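Skudby Community Board > Health & Family > Flu and whooping cough shots at the town clinic

Started by marshlane

The clinic has put up its notice for December. Walk-in flu shots in the mornings, whooping cough boosters by appointment only. Last year both were walk-in. Does anyone know why they split them? I have a newborn coming into the house and four adults who all need the booster, and the phone line rings out every time I try it before noon.

ferrybell wrote:

They split them over supply. Flu vaccine comes in bulk and the booster comes in small boxes, so they only want to open what they can use. Silvana Nogueira at the front desk told me that when I went in. Try calling after 3 p.m., I got through on the second ring.

oldquarry wrote:

Supply is part of it. The other part is that whooping cough is going around again and they are trying to get pregnant women and grandparents in first. The county sheet says 909 people got the booster here last winter and 983 the winter before. That is going the wrong way for a town this size.

T_Bragg70 wrote:

Or people already had it and don't need another one. It's good for ten years. I had mine after I stepped on a nail and I'm not getting a second one because of a number on a sheet. A drop of around 70 doesn't prove anything.

oldquarry wrote:

Nobody asked you to get a second one. If you are inside your ten years, fine. Plenty of people here have no idea when their last one was, and those are the ones I mean.

marshlane wrote:

Thanks ferrybell, I got through at 3:20. All of us are booked. They asked for our old records and I only have mine, the other three are somewhere between here and Bragança.
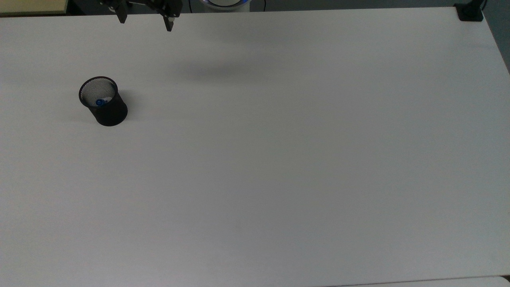 For anyone else missing records, the clinic will take a signed form with your best guess at dates, and they look you up in the state system while you wait. You need photo ID for each adult. Fill the form out at home if you can, on a big clear surface like that white tabletop, because it is four pages and they want them side by side when they check the dates. I did mine on my knee in the car and had to redo page two.

ferrybell wrote:

Good to know about the form. Is it the same one the pharmacy uses?

marshlane wrote:

No, different one. The pharmacy form doesn't have the section for overseas shots.

N. Hashmi wrote:

I work in the clinic office, so I can clear up a couple of things. The form is on the clinic website under Records, and paper copies are in the rack by the door. We can't accept it by text. Overseas cards are fine in any language as long as the dates are readable. If you have a newborn coming, tell us when you call and we will try to find you an earlier slot. – Nighat Hashmi

T_Bragg70 wrote:

Will there be a charge? Last time I was told free and then got a bill.

N. Hashmi wrote:

The flu shot is free for everyone. The booster is billed to insurance first. If you have none, ask for the county program when you book, before you come in. If you still have that bill, bring it by and I'll look at it.

T_Bragg70 wrote:

I have it somewhere. I still think the booking system is a pain for people who work days.

oldquarry wrote:

On that we agree. One evening a week would fix it.

ferrybell wrote:

They had evening hours two winters ago, until 7 p.m. I'd write to the clinic manager and ask for them back. I'm sending mine tonight.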